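Brirkness Residents' Association
Minutes of the general meeting, Apr 7, 2018
Held in the supper room, Brirkness Hall

Chair: Leonora Cabanatuan
Minutes: Pramila Jaiswal
Present: 23 members, as per the sign-on sheet, one of whom signed as "Undecided".
Apologies: the Gatchalian family, Unit 4, and anyone who was told the meeting was at the bowls club.

Meeting opened at 7.10 pm, ten minutes late, while a key was found for the cupboard with the chairs in it.

1. Minutes of the previous meeting

The January minutes were read by those who had brought them. A member asked that the phrase "heated discussion" under item 6 be changed to "discussion". Another member asked that it stay. There was discussion. The phrase stays.

Moved that the minutes be accepted. Carried.

2. Matters arising

a) The Clotden Road footpath. Council has replied to our letter of January with a letter acknowledging our letter. The broken section outside the old butcher's is now marked with orange paint, and the Chair regards this as progress of a decorative kind. Action: Leonora to write again and enclose both letters.

b) The hall urn. The new Astero urn has been bought and boils. The old urn was to be thrown out but is still under the sink, and several members spoke warmly of it. It trips the switchboard. Action: old urn to go to the tip before the next meeting, and not by way of anyone's garage.

c) The noticeboard. The glass has been replaced. The lost budgie notice from 2015 has been taken down with the family's blessing.

3. Money

Opening balance was carried over from January. Income for the period was $400 from hall hire, nearly all of it the line dancers, who pay on time and stack their chairs. Outgoings were $209 for the urn and $59 for noticeboard glass. A member asked whether a cheaper urn had been looked at. It had, and it was a kettle.

Moved that the report be accepted and the accounts paid. Carried.

4. Winter swap night

The main business of the evening. Last year's swap night was enjoyed by all who could get through the door. Most of the trouble came from people arriving with garbage bags of unsorted linen, kids' clothes and, in one case, a garden hose, and tipping the lot onto the trestles. It took until after ten to clear, and three doona covers were found to have other doona covers inside them.

Pramila proposed that all goods come in open cardboard boxes, one kind of thing to a box, with the household's name on the side. Bags to be turned away at the door. A member said this was bureaucracy gone mad. Pramila said she had been the one folding.

There was a question about what counted as a box. Shoeboxes will be accepted for small items. Foam broccoli boxes will not, owing to the smell. Members may line or decorate their boxes if they feel moved to, but there will be no prize, whatever was said in the newsletter. 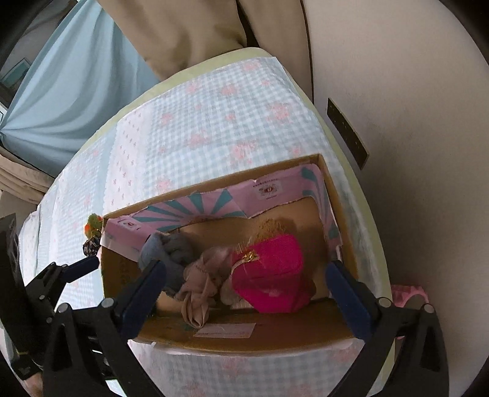

Open cardboard box with a printed paper lining, on a gingham and floral sheet.

On bed linen, it was agreed that sheets must be washed, folded and labelled by size. "Queen, I think" is not a size. Fitted sheets may be rolled into a ball, the meeting accepting that no other method is known. Pillows are out, after a long exchange that the Chair has asked me to leave at that.

Electrical goods were raised and then lowered again. We have no one qualified to test them, and the offer from the floor to "just plug them in and stand back" was declined with thanks. Members with working appliances may pin a card to the noticeboard.

Moved that the box rule be adopted for this year and looked at again afterwards. Carried, with two against and Undecided abstaining.

Actions: Pramila to draft the flyer. Leonora to ask the supermarket for spare boxes. Line dancers to be asked, nicely, whether they would finish half an hour early.

5. Parking behind the hall

A white ute has again been left across the side gate. The owner is known to the meeting and was in fact at the meeting. He undertook to move it and did so during item 6, returning in time for supper.

6. General business

a) A request was received for a second recycling bin. Supported. Where to put it was not settled - every household within sight of the hall favours the other side.

b) A member asked when the magpie sign would go back up. It goes up in August, when the magpie does.

c) Thanks were recorded to whoever fixed the back step. If they could come forward we would like to pay for the timber, and also ask about the front step.

d) It was noted that the biscuit tin has contained only plain biscuits for two meetings running. Noted again, at the member's request.

7. Next meeting

Date to be set once the line dancers have replied. Venue will be the supper room and the notice will say so in large type.

Meeting closed at 8.55 pm. Supper followed. Members are reminded that cups go back on the left-hand shelf.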